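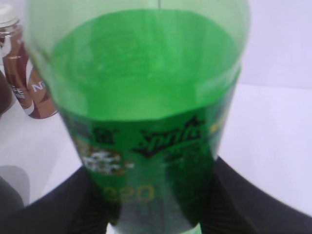 Subject: Re: [reading-room] Transfer of the Havik parish registers
Date: 7 August 2022

Dear members,

The office has received several inquiries regarding the Havik registers, and the following is sent to the full list so that all readers have the same information. The registers left the Fletthorpe store in April and are held in the MacRitchie Reading Room. They may be consulted by appointment. Requests should give the shelf number as it appears in the Stondeo catalog; the old card numbers are no longer in use.

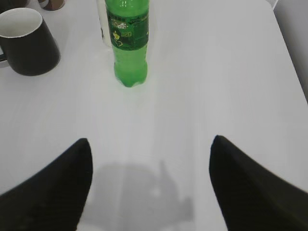
Benedikt Lüthi wrote:
> I requested item 2883 and was told that it could not be issued.
> The catalog lists it as available. Are the bound indexes being
> held back, and if so, may we work from the microfilm instead?
> Two of us are traveling some distance and would like to know
> before we book.

Item 2883 is with the conservator for repair to the spine. The catalog entry should have been changed and has now been corrected. The remaining bound indexes are available. Microfilm may be used in place of any volume under repair, and no appointment is needed for the film readers.

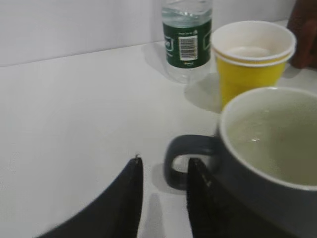 Readers may order up to eight volumes per visit, of which two may be on the desk at one time. Orders placed by noon will be ready the next working day. Luzius Berchtold is responsible for the order desk and can confirm by email whether a volume is fit to be issued.
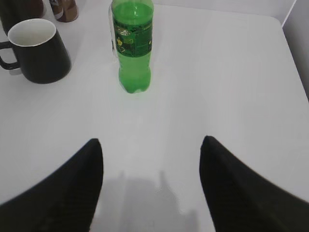 The reading room rules apply to the Havik material without exception. Pencils only, please, and foam supports for all bound volumes. Drinks stay outside the room – a plastic soda bottle like the green one standing on the white table must be left in the lockers, closed or not. Laptops are permitted, and photographs may be taken without flash once the form has been signed.

Corrections to catalog entries should be sent to Rahel Fankhauser, with the shelf number in the subject line.

Hubert Thaler
Reader Services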